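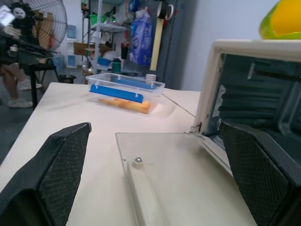
Wrist view, left and right finger pads visible, storage container in the middle of the table.

16 December 2021
Notebook entry, Nonau bench, written by the person on shift

Today I worked again on the question from last week: does the wrist view alone give enough information for the "take out of container" task, or do we need the second camera also. I write down the method first, because the last entry on this had numbers without method and I could not repeat my own work.

Setup. Table as in the photo. Clear container with the blue strips on the long sides, one target inside (the orange-tan one), the white open device to the right, the acrylic plate in front of it. The paper cups stay behind the container. I did not clean the background, the shelves and the fan are where they always are. In the Pomness data the background was covered with a cloth and I think this made the results too good.

Method. Two policies, same network, same training data from Totodstead. Policy A gets only the wrist image. Policy B gets the wrist image and the overhead image. For each policy 40 trials. The container is moved by hand between trials to a position from the printed list, and the target is turned inside the container. The order of A and B is mixed, so that a change of light in the afternoon does not hurt only one of them. A trial is a success if the target is lifted over the wall of the container and stays in the fingers until the arm stops. If the container moves with it, I write fail, even if the target comes out later.

Result. Policy A: 22 successes from 40. Policy B: 20 from 40. So the second camera does not help, at least not in this form. I expected B to be clearly better and I checked the log two times for a mistake in the labels. I did not find one. The difference between 22 and 20 is too small to say that A is better, please do not write this in the slides.

The failures are more interesting to me than the total. With A, most of the failures happen late. The arm goes down well, but one finger comes down on the container wall and the safety stop ends the trial. The wall is transparent and from the wrist it is hard to see where it ends. I believe the policy uses the blue strips to find the container, and this is good for the long sides, but the short sides have nothing similar. With B the failures are earlier. The arm stops above the container and makes small movements left and right, as if the two images do not agree. I looked at the overhead calibration file and it is older than the new mount of the camera. This could explain a part of it. I have not tested it yet, so it is only a guess.

Another small thing. The acrylic plate gives a reflection when the ceiling lamp over the door is on. During two trials of A the arm went first in the direction of the plate and then came back. Both trials were successes in the end, but they were slow. I kept the lamp off after this and I marked the trial numbers in the log, so they can be removed if somebody wants.

Finger pads: the diamond texture still holds well. I wiped both pads before the first trial and again at the middle. Grip force was left at 57 in the Nigatu settings panel for all trials. I do not know which unit this is, the manual gives only a scale.

What I did not do: no trials with an empty container, no trials with a second object inside, no change of the table height. The present result is for one container and one target, and I would not say anything about transparent containers in general.

To do next:
- new calibration of the overhead camera, then repeat B with the same list
- put a strip of paper tape on the short sides and repeat A, to see if the late failures go down
- save the images at the moment of the safety stop, at present we save only the joint values
- ask Pomness for their raw trials without the cloth, if they have some

If the tape helps, we must be careful how to report it, as it changes the task. I would like to have both versions ready before the meeting in February.

Logs are in the shared folder under Nonau, subfolder "container". The printed list of positions is in the drawer under the keyboard, please put it back there after use.

Nonau bench notebook | Questions: leave a note on the entry | © 2021 Nonau | Back to top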